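Watness School of Public Affairs
Introduction to Government Relations
Handout 4: Advocacy organizations and the legislative office

Date of issue: 2020-02-07

Purpose of this handout

This handout supports the lecture on how membership organizations present their views to elected officials. It should be read before the seminar. Students who missed the previous session should first review the notes on committee procedure, as the terms used there are not defined again.

1. What is meant by government relations

Government relations is the part of an organization's work that deals with lawmakers, their staff and the agencies that carry out the law. It includes following bills, preparing written comments, meeting with offices and advising the organization's own leadership on what is likely to pass. Lobbying is one portion of this work and has a legal definition, which differs from one jurisdiction to another. In written assignments, do not use the two terms as if they were the same.

A policy director normally answers to the president or the board. In smaller organizations the same person may also handle press inquiries. This arrangement saves money but can create difficulty when a private discussion with an office and a public statement fall in the same week.

2. The legislative office

Most first meetings are held with staff. Students sometimes regard this as a lesser result, but the staff member who covers an issue usually writes the memo on which the member relies. A visitor should know in advance:

- which committees the member sits on
- whether the member has voted on the matter before
- how many of the organization's own members live in the district
- what is being requested, in one sentence

The request should be specific. "Support our community" is not a request. "Cosponsor the bill before the June recess" is.

3. Case for discussion: the Brukora Civic League

The Brukora Civic League was founded in 1804 as a mutual aid society and did not open a policy office until 2000. Its first campaign concerned translated ballots in the port district of Cusumholm. The League collected 500 signed statements from residents and delivered them in person, together with a two-page summary. Office staff later reported that the summary was read in full and that the statements were sampled.

The League then joined with the Brandão Center, a research group with no members of its own. The Center supplied the legal analysis and the League supplied the local voices. Each signed only the material it had prepared - a practice worth noting, as joint letters often commit a partner to language it has not reviewed.

4. Questions to prepare

Who in this case had standing to speak for the residents of Cusumholm, and on what basis? What would the League have lost by sending its statements by mail? Should the Center have disclosed its funding in the summary?

5. Written work

Submit a one-page briefing memo of no more than 500 words, addressed to a legislative office of your choice. State the request in the opening paragraph. Sources go on a separate sheet and are not included in the word count. Late memos are accepted only with the written approval of the course office. 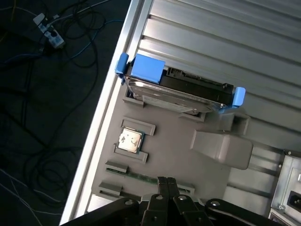

Memos will be returned in the seminar with comments, and students may revise them once. The revised version should be submitted with the original attached.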